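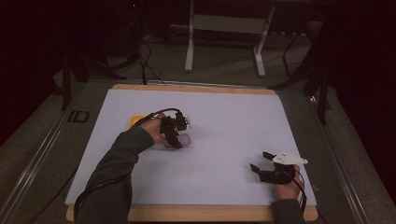

I wanted a work table that I could clean with one wipe, and I didn't want to buy a new one. The old table is still solid but the top has 15 years of marks in it. So I laid a white board over it and left a strip of the light wood showing along the front. Small things are a lot easier to see on white. Anything pink or yellow stands right out, and I've stopped losing pieces against the wood grain.

The board came from Kołodziej, cut to size. I didn't glue it down. I wanted to be able to lift it off and flip it when one side gets worn – my neighbor Pouran Hosseinzadeh did the same with hers in August and she is still on the first side.

The gray carpet stays for now. It hides dust, but a dropped screw is gone for good.
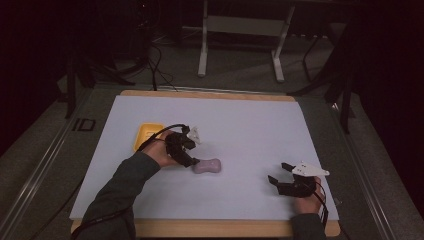

White board, wood edge, yellow tray.

A shallow tray is the other thing I would recommend. Deep bins look tidy but I end up digging in them. With low sides I can see what I have and pick it out without tipping everything over. I keep mine on the left and put things back in it before I start on anything else.

Next job is the shelf by the door. I have the brackets and 9 screws, and I need to find the level.

Search this blog
Type and press enter

Recent posts
Fixing a drawer that sticks
Shelf paper, one year later
What I keep in the hall closet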